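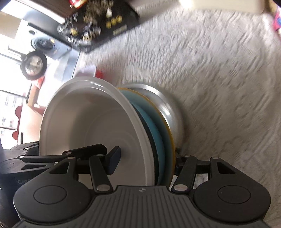 Equipment > Grippers and End Effectors > Hand-Held > Evaluation Stock

Flovia Hand-Held Parallel Gripper, Paired Set

The Flovia is a hand-held two-finger gripper for recording manipulation tasks without an arm. It is held at the Sheehan Equipment Library in Vutthorpe and may be borrowed singly or as a pair. The present page covers the construction of the tool, the results of our household tableware comparison, and the conditions of loan. Borrowers who have used the earlier Nodeck hand-held unit should read the section on differences before placing a request.

Construction

The body of the gripper carries a dark grey center panel with raised vertical ridges. Two broad rounded housings stand on either side of it. From these, the outer arms run forward to the fingers, each with a triangular opening, and a pair of slimmer inner links rises beside the panel. The inner links turn on large silver pins at the base and smaller pins at the upper joints.

Fingertips are angular blocks with dark blue pads. The pads are a wear item and are supplied with the tool. Borrowers should not trim them or cover them with tape, as a changed pad surface makes recordings from different sessions difficult to compare.

Maximum opening between the pads: 100 mm
Recommended maximum object width: 80 mm
Camera position: on the tool, facing forward along the fingers
Actuation: by hand, through the grip lever
Use in pairs: supported, one controller for both tools
Controller: Nodeck two-channel recorder (loaned with the set)

The recommended object width is lower than the maximum opening. A margin is needed for approach, particularly when the operator's wrist is turned and the fingertips do not arrive square to the object.

Purpose of the Tableware Comparison

Most published gripper comparisons use blocks, cylinders and cartons. Requests to this library come increasingly from groups working on kitchens and dining rooms, where the objects are thin-walled, curved, glossy and frequently stored inside one another. The comparison was therefore arranged on a dining table with its cloth left in place, using bowls of several sizes and finishes. Nested dishes were included as a task in their own right.

Oisín Mac Carthaigh prepared the protocol and operated the tools. Heidrun Camenzind reviewed the recordings and scored each attempt without being told which fingertip setting had been used. Three devices were compared: the Flovia with standard pads, the Flovia with its narrow pads, and the earlier Nodeck hand-held unit. Work was carried out in October and comprised 279 scored attempts across all three.

An attempt was scored as complete when the object was lifted, carried to a marked place on the cloth and released without a second grasp. Attempts in which the object turned in the fingers by a noticeable amount were recorded separately as complete with rotation. The distinction matters to groups that train on the recordings, for whom a rotated bowl at the end of a carry may be a fault or may be of no consequence.

Single Bowls

Single bowls were grasped at the rim, with one fingertip inside and one outside. All three devices managed this on bowls with a plain or slightly rounded rim. Differences appeared on the following points.

Scalloped rims. A fingertip that lands on the high part of a scallop tends to slide toward the low part as the grip closes. The standard Flovia pad is wide enough to bridge the change in height on a shallow scallop. The narrow pad follows the edge and settles less predictably.

Rolled rims on metal. A rolled lip gives the outer fingertip a ledge. The earlier unit, having harder pads, held on the ledge alone in several attempts, and the bowl swung. Operators should lower the tool until the pads meet the wall beneath the roll.

Polished interiors. Stainless steel with a mirror-like interior reflects the fingers back at the camera. Grasp quality was not affected, but the reviewer needed longer to establish the moment of contact. Groups relying on automatic contact labels should check a sample of such attempts by eye.

Nested Dishes

Taking several nested dishes together is the most demanding use we have recorded for the Flovia, and the one on which borrowers most often ask for guidance. The grasp places one fingertip inside the innermost dish and the other against the outside of the stack, so that a number of walls are held between the pads. Mixed materials are acceptable. A thick glazed rim beside a thin one, or ceramic beside metal, does not prevent a grasp, but it does leave small gaps between the walls, and the dishes may shift against each other when the stack is tilted.

With a second gripper available, the operator can bring it across the front of the stack as a guard or a support while the first tool holds. We recommend that the two tools be practiced together before recording begins. The linkages are wide when closed, and two of them working close to one rim can touch. Contact between linkages has not damaged a tool in our care, though it does mark the finish.

The narrow pads are not recommended for nested dishes. In the comparison they gave more rotation than the standard pads on every stack tried, and Ms. Camenzind's notes describe the motion as a slow roll about the grip point – difficult to see in any one moment and plain when the carry is viewed as a whole.

View from the Tool

The forward camera keeps both fingertips, the center panel and the work area in the same picture. For planning purposes, borrowers should note how much of the near field is taken up by the tool itself. When the gripper is brought in low over a crowded table, the body hides the lower part of the nearest bowls, and the right fingertip may overlap the opening of a bowl beyond it. Objects standing farther back, such as jars, upright packages and a wall cabinet, remain visible and can serve as fixed references when recordings are aligned.

Strong daylight from one side did not prevent use. White glazed ware and a pale tablecloth together produce bright patches along rims and inner walls, and exposure should be locked before the first attempt. A patterned cloth is helpful in this respect, as the raised or lace-like texture gives the alignment software something to follow.
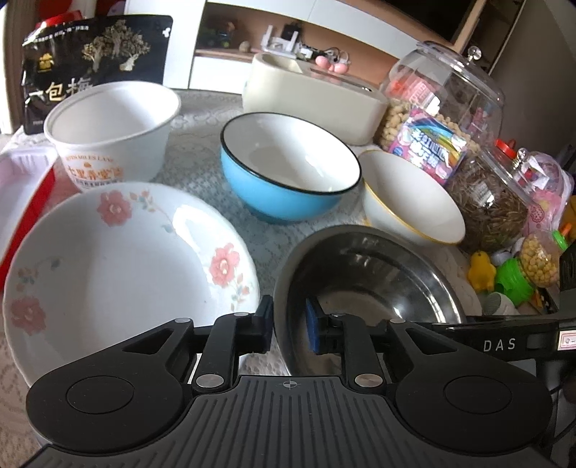

Differences from the Earlier Nodeck Unit

The Flovia is broader across the arms. Operators accustomed to the earlier unit will find that it needs more clearance between neighboring objects, and that a bowl standing close to another is best approached from the open side.

The pads are softer and grip glazed surfaces with less force. The lever travel is longer. Mr. Mac Carthaigh's view is that the longer travel gives finer control in the last part of the closure, at the cost of a more tired hand at the end of a session. A break after every 15 minutes of continuous recording is advised.

Recordings from the two devices should not be pooled without a note of which was used. The camera sits at a different height on each, and the same grasp looks steeper from the older tool.

Known Limitations

The tool is not suited to full vessels. No liquids were used in the comparison, and the joints are not sealed.

Jar lids with a ball knob can be approached from above, but the knob is small in relation to the pads and the grasp should be checked before lifting. Lids were outside the scored tasks.

Soft packets deform between the pads and may slip once the contents move. A separate set of trials on packaged food is planned. Results will be added to this page.

Cables at the edge of the work area should be tied back before a paired session.

Conditions of Loan

The set is issued with both grippers, the two-channel recorder, standard and narrow pads, and a carrying case. Loans are made to research groups, teaching departments and registered workshops. A short induction at Vutthorpe is required for first-time borrowers and takes one morning, beginning at 9:30 a.m.

Pads are inspected on return. Worn pads are replaced without charge. Tools must be returned with their original fasteners; please do not adjust the base pins, as the spacing of the fingers is set before issue and cannot be restored without a gauge.

Requests should state the intended objects, the surface on which they will stand, and whether one tool or two will be used. The protocol and scoring sheet are available to borrowers on request.

Related Equipment
Nodeck Hand-Held Unit (earlier model)
Nodeck Two-Channel Recorder
Flovia Narrow Pads, Replacement Pair
Exposure and Alignment Targets for Tabletop Work
Vutthorpe Induction Sessions: How to Register

Shares: 15 | Comments: 0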